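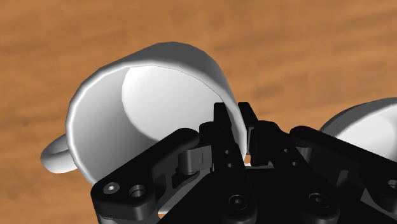

Mugs and the countertop helper arm: tips from two months of practice

I've been putting the Drorka kitchen arm through its paces at home, and mugs are where I've learned the most. They roll, they have handles in awkward spots, and the lip is the part that chips first. If you're trying the kit yourself, start with these.

Grab a tipped mug by the rim. With a mug lying on its side, one finger goes inside the lip and the other outside, and the wall sits between them. Going around the whole body takes a wider opening and tends to push the mug along the table. The rim grip is so much easier!

Turn the handle away from the arm before you start. I practice with handles to the left because my arm is mounted on the right.

Rehearse in the simulator first. Drorka includes a practice program called Trimau, with a plain wooden table and plain white mugs, and I love it. You can fumble a virtual mug all evening and sweep up nothing. The shapes are a bit blocky, but the grips I worked out there carried over to my own kitchen with only small changes to the height.

Set the squeeze low. It goes from 1 to 5, and I use 2 for stoneware. Anything thin or hand-painted stays in the cupboard.

Leave room for the second mug. The hardware on either side of the fingers is wider than you expect, so a neighbor standing close by can get bumped. I give mine a hand's width now.

Dry the rim. A soapy lip slides right out, even at a higher squeeze. I keep a Stumell dish towel beside the rack and give each mug one quick wipe.

Check the screws on the fingers every so often. Mine needed a small turn with the hex key from the kit after the first couple of weeks, and the grip felt steadier afterward.

A reader, Duván Taipe, wrote in to say he lays a damp cloth under the mug to stop it rolling — a great trick, and I've stolen it. He also asked about travel mugs. The tall ones with a rubber base work fine standing up, but I haven't had much luck with them lying down.

The manual covers rim grips under "Open containers," and the part number for spare finger pads is 1131. I'll be trying bowls next, starting with the heavy cereal ones.

Updated 19th March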